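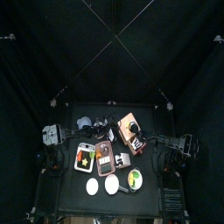 Lumano blackout curtain, charcoal, two panels: my review after one winter and part of a spring

9 April 2022

I work nights at a bakery in Bravby and I sleep from eight in the morning. So for me a dark bedroom is not a luxury. Before these curtains I had a roller blind from Sisia, which was good in the middle and bad on both sides, where the light came in like two white stripes. I taped it for one summer and then I was tired of the tape.

The Lumano panels come in several widths. I bought the 200 cm ones, two in the packet, and they hang from a rail which you must buy separately. I did not understand this from the shop page and had to order again and wait. Please read the small text under the price.

The fabric is thick and has a coated back. It is heavier than I expected, and my old rail bent a little in the first week. The new one has three brackets and stays straight. To hang both panels took me an evening, mostly for drilling, as the wall above my window is concrete and my drill is a weak one.

How dark is it? Very dark, if you hang them correctly. My first mistake was to put the rail just over the window frame. The light came over the top and made a line on the ceiling. I moved everything higher and let the fabric go wider than the window on each side, and now I must use the lamp to find my socks at noon. With the curtains closed in the middle there is still a thin gap if you are careless. I use two clothes pegs. Maybe the company could sew in a magnet, for this price I think it is fair to ask.

The washing is the weak point. The label says 40 degrees and I followed it, no spinning. The first panel came out fine. The second has small cracks in the coating near the hem, like on an old raincoat, and through them I see tiny dots of daylight. I wrote to the shop and they answered politely after nine days and offered me part of the money back. I accepted. Since then I only vacuum them with the soft brush.

The smell was strong in the beginning. I opened the window for four nights and it went away, but if you are sensitive, do not hang them on the day you need to sleep.

About noise, the packet promises a quieter room. I do not hear a difference. The tram is still the tram.

I paid 63 euros for the two panels, without the rail. My neighbour has the ones from Lại, which are softer and fall more nicely, but her room is grey in the morning and mine is black.

Good: the darkness, the straight hems, the colour has not faded on the window side.
Less good: the coating after washing, the smell, no rail included.

Four stars from me. I would have given the fifth for a better coating. In June the sun reaches my window already at five, and I will write a few lines more then if something changes.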